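Our project question was pretty plain: can five students agree on one set of rules for recording with hand-held grippers? Salim and I wrote the first draft on a Sunday, and it was way too long — 22 rules. Antonina crossed out most of them.

Rule one stayed. Look at the fingers over bare table before you touch anything, and write down any marks on the pads or the surface.

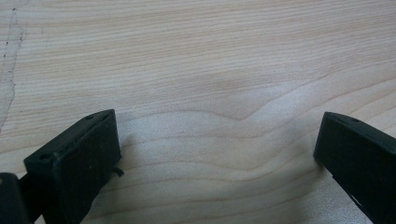 *Fig. 1. Gripper fingers open over the bare wood.*

Cloth gave us the most arguments. Awuor wanted a pinch to count only if the fingers closed on a single fold, and I thought that was too fussy (I lost, four to one!). So the log sheet now has a box for "one fold, near the middle."
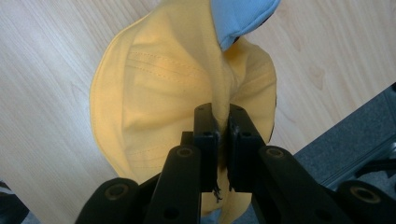
Ronaldo's part was the stop rule. If a cable gets tight or a sleeve gets near the jaws, you let go and say "stop" out loud. We borrowed the wording from the Bramton lab handbook and made it shorter. I'd still like to add something on where loose cables go on the floor, and Salim wants the hat and the stand listed by name on the sheet.
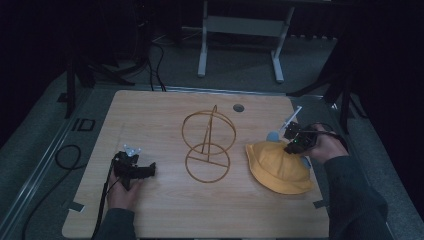

*Fig. 2. Table with the wire stand and the hat, one gripper in each hand.*

Still to do: get the sheet down to one page and send it to Clenley for comments.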